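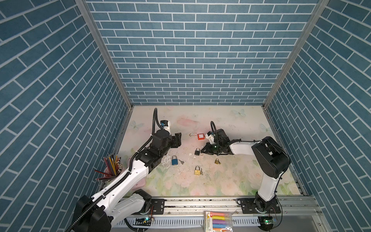
Giving up the second bedroom

Thursday, April 12, 2018

We moved to the flat on Kettle Street in August, and for the first months I kept telling people it had two bedrooms. It has one bedroom and a room where the previous tenants stored a bicycle. I put a desk in there, then a shelf, then all the boxes I didn't want to open. By the winter the door would only open halfway.

I have been trying to learn Dutch for nine years. My grandmother came from Urnine, a village you won't have heard of, and she spoke it to the neighbor over the fence but never to us. When she died I got her letters, close to 200 of them, in two shoe boxes. Those were in the back of the small room, under a fan heater and a bag of curtain rings.

So the plan for this year was simple. Clear the room, get the letters out, read them. I'm writing down how it has gone because a couple of people asked after my last post, and because I'm slow at it and having it written somewhere makes me do it.

Clearing the room took most of February. I sold the desk. I had thought I needed one, but I do all my reading at the kitchen table and had sat at the desk maybe four times. The man who bought it, Szymon Czarnecka, brought his own screwdrivers and had it in pieces before I had finished making him coffee. He drank the coffee standing up and told me to check the wall behind the shelf for damp. There was damp behind the shelf.

The landlord sent someone. It was a gutter joint on the outside, and it took two visits to fix. The wall is dry now but the paint has a brown edge that I will have to deal with when the weather is warmer. I moved the letters to the top of the wardrobe in the meantime. None of them were touched by it. The curtain rings I threw out.

The reading is harder than the clearing. Her handwriting isn't bad, but the people who wrote to her had all sorts of hands, and most of the letters are to her and not from her. I hadn't thought about that before I started. I had pictured hearing her voice and what I have is her cousin's voice, complaining about a pump. The cousin writes about the pump in eleven letters that I've found so far. It was shared between two farms and each side thought the other should pay for it.

I also don't know the dialect. My Dutch is from evening classes and a secondhand textbook, and half of what the cousin writes isn't in the dictionary. For a while I typed the words into a spreadsheet and guessed. Then I wrote to Sekar Pelupessy, who taught the class I took the longest, and asked if I could send her a page now and then. She wrote back the same evening and said yes, but to read it out loud first. She was right about that. Words I couldn't work out on paper were often plain once I said them, just spelled the way people talked.

I do one letter on most evenings, after supper. I read it through without stopping, then again with a pencil, then I write three or four lines in a notebook saying who it's from and what it's about. Some take twenty minutes and a few have taken a week. I've stopped trying to translate every sentence. There is a run of letters from one summer that are nearly all about plums, how many, what they fetched, who came to pick them. I copied out one of those in full because I liked it.

I've kept them in the order they were in. My sister thinks I should sort them by date, and I probably will, but many have no year on them and I'd like to get to the bottom of the first box before I move anything.

The room itself is still mostly bare. There's a chair and a lamp and the shelf, which I've put on the other wall. I sit in there in the morning sometimes before work. We'll need to decide about the paint. I have a sample pot of a color called Ikholm, a gray with some green in it, and it looks fine by daylight and like wet cement under the lamp, so I'm going back for another one on Saturday.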